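Workshop tips: planning a room for hand-held gripper work

Updated Sep 11, 2022

When our small workshop in Hurkarville decided to buy equipment for recording hand work (opening boxes, folding cloths, setting a table), I was asked to make the shopping list. My first list was only grippers. It was a poor list, and I had to go back for more money in February, so I write down what I would tell a neighbour who is starting.

Begin with the floor plan. Draw the tables to scale on grid paper and leave space for a person to bend over on each side. Our working lanes are 2 metres wide and I would not make them smaller. People wearing a backpack turn around without thinking of it, and a backpack is hard.

Buy light tables. Slim white ones from the office clearance in Claltport cost us $49 each and one person can carry them. If you want a home-like surface, put a tablecloth over a cheap table before you pay for a nice one. Cloths with checks go in the normal wash at 30 degrees. 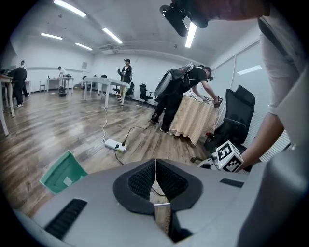
Power is the part I budgeted worst. Count every charger, then every laptop, then the things which people bring from home. Buy power boards with a long lead and an individual switch for each outlet. Where a cord must cross a walking path, tape it flat along its whole length with cloth tape. Packing tape leaves glue on floorboards and it took me an afternoon with eucalyptus oil to remove it.

Cables for the grippers deserve their own line in the budget. I allowed $146 for spares in the first year and it was gone before winter. Keep each spare in a zip bag, with the length written on the bag.

Lighting: overhead tubes are fine, but a polished floor gives back their reflection. Vertical blinds are worth the price, for the afternoon sun changes everything on the table. Ask for the kind with a wand and no chain.

Chairs are easily forgotten. Bending over a low table is tiring for the back, so buy at least one with good support, second-hand if necessary. Check the castors on timber before paying.

Printed marker cubes should be stored in a lidded tub, away from the window. A scratched face has to be printed again, and the matt label paper from Pletunmont is sold only by the full box.

Đỗ, Hurkarville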